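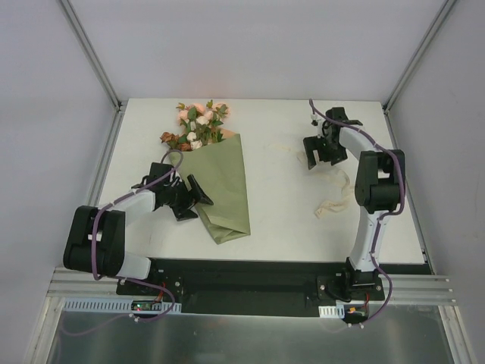
A wrapped bouquet in peach, cream and rust, with cream ribbon.

Larnstead Bloom Log

Hi! This is the readme for the Larnstead Bloom Log, a set of plain CSV files about what flowers when in the shared gardens and front yards of Larnstead. I started it as a notebook, then it became a spreadsheet, then Kavinda Seneviratne asked for a copy and I had to make it into something another person could open without phoning me.

Last updated September 2020. The files cover one growing season, from the first crocus to the point where I got tired of writing "still dahlias."

What's in the folder

blooms.csv is the main table. Each row is one plant, on one visit, with a note of how far along it was. There are 1,000 rows, and yes, I did stop on purpose when I got there (I had a few stragglers from the Khan garden and I've saved them for next year).

gardens.csv lists the gardens, with the soil, which way the beds face, and whether anybody waters them. I left out street addresses. A few people were happy to share theirs, but it seemed odd to have some in and some out.

names.csv is the lookup for plant names. If you've ever tried to get a group of gardeners to agree on what a "daisy" is, you'll know why it exists.

Columns in blooms.csv

visit_date – year, month, day, with dashes.
garden – short code, matches gardens.csv.
plant – the name we say out loud, in lower case.
latin – filled in when we were sure. Blank means we weren't. Please don't guess and send it to me as a fix!
stage – bud, opening, full, fading or done.
color – whatever the person wrote down. Malsha Siddiqui writes "apricot" and Gayan Samarakoon writes "orange" for the same rose, and I've left both alone.
cut – yes if stems were taken for a vase that day, no if they weren't, blank if the person forgot to say.
note – free text. Some of it is useful, some of it is about slugs.

How we collected it

We each had a route and walked it every week or so, usually in the evening. Fathima Siddiqui did the Grorken allotments, which is the biggest patch by far and has the best sweet peas. Shiuli Pramanik took the school beds and the strip by the bus stop. I did the front yards near me and anything left over. We wrote on paper and typed it up afterward in Plostia, a little form Kavinda made that checks the garden codes as you go. It doesn't check spelling, so I did that by hand with a lot of tea.

If 2 people logged the same plant on the same day, I kept both rows. They don't always agree about the stage, and I like being able to see that. If you want one row per plant per day, sort by stage and keep whichever you trust more – I'd keep the later stage, personally, but there's no rule.

Things to watch out for

July is thin. It was hot, half of us were away, and the Grorken gate was locked for a stretch while the path was being relaid. Gaps there mean we didn't go. They don't mean nothing was in flower, so please don't plot it as a dip!

"Full" is a matter of taste. For roses we said full when most of the buds on the plant had opened. For anything that flowers in spikes, like foxgloves or delphiniums, I'd treat it as a loose label.

Annuals got moved around. Pots especially. If a petunia seems to jump from one garden to another, it probably did.

Weeds are in there if someone thought they were pretty. There is a lot of bindweed.

What it's good for

Working out what will be open together, mainly. Fathima uses it to plan cutting beds so there's always something to go with the roses, and Shiuli made a wall chart for the school. It would be fine for practicing with dates and messy categories too. I wouldn't use it to say anything about climate, because one season in one town can't carry that, and I wouldn't use it to pick a winner between varieties either. We weren't that careful.

Opening the files

They're saved as UTF-8 with commas between fields. Notes with commas in them have quotes around them. If your spreadsheet turns the dates into something strange, import the column as text first and change it after.

Using and changing it

Share it, chop it up, print it out, whatever you like. A mention of the Larnstead Bloom Log would be nice. If you spot a mistake, send me the garden code, the date and the plant, and I'll look at the paper sheet before I change anything.

Still to do

Add the leftover Khan rows.
Split "hardy geranium" properly.
Ask Gayan what "the blue one again" was.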